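29 July 2018
By Jhonatan Puma

Why won't my sourdough rise in winter? Final report, Kitchen Science elective

Okay so my topic changed twice before I landed on bread. First it was going to be soap, then it was going to be the smell of old library books (my supervisor at Prondden College was very polite about that one), and then my flat got so cold that my starter just sat in its jar doing nothing, and I thought, well, there's my project!

The question was pretty simple. Does the place where you leave your starter matter more than the flour you feed it? Everyone in my share house had an opinion and all of the opinions were different. My flatmates swore by rye. My aunt told me over the phone that flour makes no difference at all and I should stop leaving the kitchen window open.

I began in April, when the mornings were still mild, and kept going right into the proper cold. I had three starters going in matching jars and I named them Esto, Usuga and Milard so I wouldn't mix up the labels. Esto lived on the windowsill, Usuga lived on top of the fridge, and Milard got the fancy spot in the cupboard beside the hot water system. All of them came from the same mother starter, and all of them got plain white flour for the first part and then a half rye mix for the second.
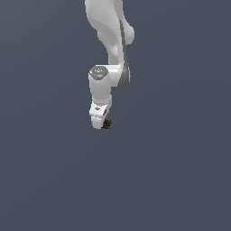 Report written by Jhonatan Puma
Second-year student, Food and Nutrition

Every day before class I fed the jars, put a rubber band around each one at the level of the dough, and then checked how far it had climbed when I got home. I know a rubber band isn't the flashiest measuring tool. I did try a ruler taped to the glass but the tape kept going gluggy and sliding off, so rubber bands won.

Milard was the clear favourite the whole way through. It doubled on white flour by dinner time nearly every day, and once we got to the rye mix it went over the top of the jar and glued itself to the shelf (sorry to my flatmates, again). Usuga was slower but steady. Esto was hopeless on white flour once the weather turned, although the rye did perk it up a fair bit, more than I had guessed it would. So my aunt was mostly right about the window and mostly wrong about the flour.

Then came the baking, which was the fun bit. I made 11 loaves in total and each one came from an 800 gram batch of dough, always the same recipe and the same heavy pot. I cut every loaf down the middle and drew the crumb in my notebook, badly. Loaves from the cupboard starter had bigger, more even holes. The windowsill ones came out squat and a bit sour, and two of them were honestly more like a doorstop, but toasted with butter they still got eaten!

A few things I'd change. I only had one thermometer, so I was carrying it from spot to spot and guessing what went on overnight. My oven also runs hotter at the back, and I didn't work out that I should be turning the loaves until loaf four or so. And I never tested wholemeal, which my lab partner is still cross with me about.

If you're going to try this yourself, move the jar before you spend money on nicer flour. I'm hoping to run it again over summer with the jars in the same three spots, and see if Esto gets its revenge once that windowsill is in full sun. Milard is still alive, by the way, and I'm happy to give some away if you bring your own jar.

Contact: Student Projects Office, Prondden College | © 2018 Prondden College | Back to top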